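Home robot code asks machines to do less, and write it down

STARNBERG – A new code of practice for household robots runs to 114 pages, and the word "carefully" appears on most of them.

The code, which takes effect in April, was drawn up by the Nemdale working group, a collection of makers, insurers and testing labs that has been meeting in one form or another for 2 years. It covers what a robot should have to show in simulation before it is let loose among anybody's real furniture. The short version is that it should have to show quite a lot, and that somebody should keep the paperwork.

Under the old arrangement, a company could run its machine through a simulated living room as many times as it liked and publish the runs it was fond of. The new code requires 338 simulated trials per task, every one of them logged, including the embarrassing ones. A trial in which the robot drops something is a result. So is a trial in which it stands next to the furniture and thinks.

"We had reports with a success rate of 100 percent and a footnote," said Wiebke Stöcker, who chaired the group. "I read a lot of footnotes this year. Some of them were longer than the report." 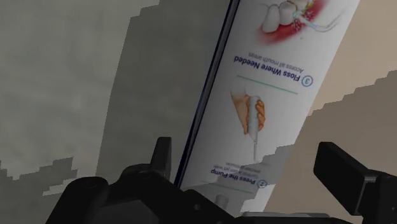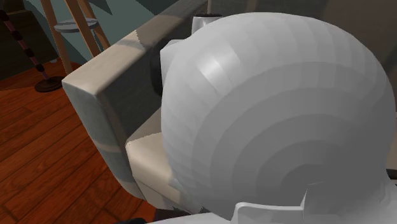

The rules on household goods take up a whole chapter. Packages must carry their full printed labels in simulation, on the grounds that real boxes are covered in small type and plain gray ones are suspiciously easy to deal with. A robot may not be credited with picking up an item unless it also puts it down, a clause that Stöcker said took three meetings.

Furniture gets nearly as much attention. A chair has to be treated as a chair for the whole length of a trial, so a robot that passes through the armrest on its way to glory has failed, however gracefully it did so. Contact with upholstery is allowed at low speed. Contact with lamps is discouraged in language that several members wanted stronger.

We use cookies to remember your settings and improve this site. By continuing to read, you accept our cookie policy. Accept | Manage choices

Bensaid, which makes a two-armed home assistant, welcomed the code in a statement that used the word "journey" four times. The company said it already ran more trials than the rules demand and looked forward to sharing them, though it gave no date for doing so.

Sornow, a smaller firm, was less cheerful. Its head of testing, Albertina Pacheco, said the logging rules would cost her team 770 hours in the first year, most of it spent describing failures in complete sentences.

"The robot misses the box, and now I have to choose from a list of reasons why it missed the box," she said. "There is a reason called 'other.' I expect we will get to know it well."

Pacheco did have kind words for the section on camera views. Makers will have to keep what each camera recorded during a trial, including views where the machine's own body fills most of the picture. Until now, those tended to vanish from reports in favor of something taken from a flattering height across the room. She said her engineers learn more from a bad angle than from a good one, and that they have plenty of material.

The code is voluntary, a word the group uses with some care. Insurers on the panel have said they will ask for the logs before covering a machine in a private home – which may turn out to be a persuasive sort of voluntary.

It stops short of saying how well a robot has to do. Members could not agree on a passing score, and a draft that left the number blank went around for several weeks before anyone raised the matter. The final text says that performance should be "adequate to the task and honestly stated." A definition of "adequate" is promised for the next edition.

Comments on the code are open until Friday. Stöcker said she had received two so far, and that one of them concerned the font.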